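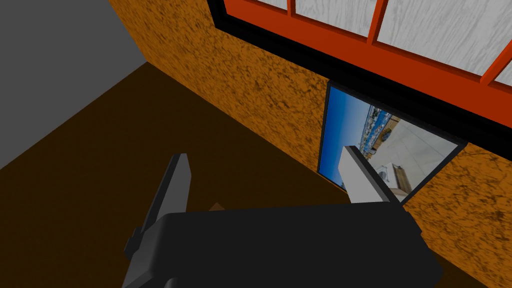

The Dark Pixel

Zeeshan Hayat found the dark pixel at the end of his shift, when his eyes were already tired and he did not trust them. It was in the lower part of the screen, a little to the left. He cleaned the glass with the soft cloth and looked again. The pixel stayed dark.

The screen was called Duda. It was a 33-inch display, the first that Selliler had built with its own light chips, and only 2 of them existed. One was upstairs with the engineers, opened like a fish. The other was in front of Zeeshan, and in the morning it would travel to Cadska, where some people with money would sit before it and decide if the company should continue.

He wrote the position in his notebook. Then he telephoned his manager, a woman named Lã, who had the habit of answering without a greeting.

"How many?" she asked.

"One."

"Which color?"

"All three. It is completely dark."

He heard her walking, then a door. "One in how many million," she said. "They will sit three meters away from it. You have seen these people. They will look at the mountains and the parrots and they will be happy."

"I only tell you what is there," said Zeeshan.

"I know. That is why I gave you the job." She was silent for a moment. "Can you replace it?"

He could try. The machine for this work was still warm from the afternoon. He had replaced 186 chips on this panel since June, and each time he had been afraid, for the chips were smaller than grains of flour and the glue did not forgive. If he damaged the neighbors there would be a dark spot instead of a dark point, and even people who loved parrots would see a dark spot.

"I can try," he said, "or I can leave it."

"Then you decide," said Lã, and she ended the call.

He made tea and drank it standing. On the screen the demonstration film was running from the beginning for perhaps the hundredth time. There was a harbor at night, with lamps on the water. Zeeshan's father had repaired televisions for 40 years, the heavy kind with the tube inside, and he used to say that a customer never brings you the television, he brings you the football match he has missed. As a boy Zeeshan did not understand this. He thought his father should charge more.

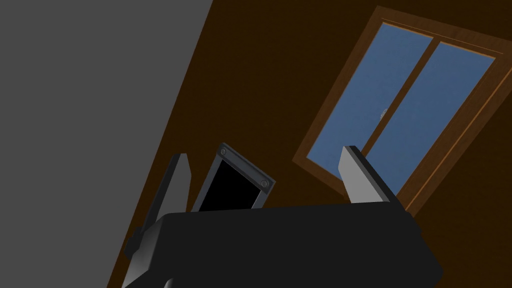

A display is most honest when it has almost nothing to show. Zeeshan had learned this in his first year, from an older inspector who never used bright pictures for his work. Bright pictures lie, the man said, everybody looks good at a party. So Zeeshan stopped the harbor film and sat for some time with his chair turned away, to rest his eyes. He thought about where such a screen would live if someone bought it. In his mind he gave it a wall of dark brown, deep like chocolate and without any shine, next to something large and plain and gray. He liked this room very much. In such a room the black of the screen would be lost in the evening, and a family would forget there was a screen at all until the lamps of the harbor came on.

He turned the chair back and put a flat gray over the whole panel. The pixel was there at once, like a seed.

"Good evening," he said to it.

He thought of the people in Cadska, and of the engineers upstairs, who had not been paid fully this winter and still brought cake on birthdays. He thought that Lã was right, no one would see it. He would be standing at the back of the room and he would see it during the whole meeting, through the mountains, through the parrots, through the speech of the director.

It was after midnight when he lowered the head of the machine. He held his breath, although the machine did not care about his breath. The old chip came away. He placed the new one and gave it the heat and counted slowly, in his mother's language, as he always did. Then he took his finger from the key – it had left a damp print there – and switched on the gray.

The gray was smooth from one corner to the other.

He looked at it for a long time. He opened the notebook, found the line with the position and wrote the number 187 beside it. Then, from habit, he checked the neighbors: left, right, above. Below, one of them was blinking, very weakly, red.

Zeeshan put more water on for tea.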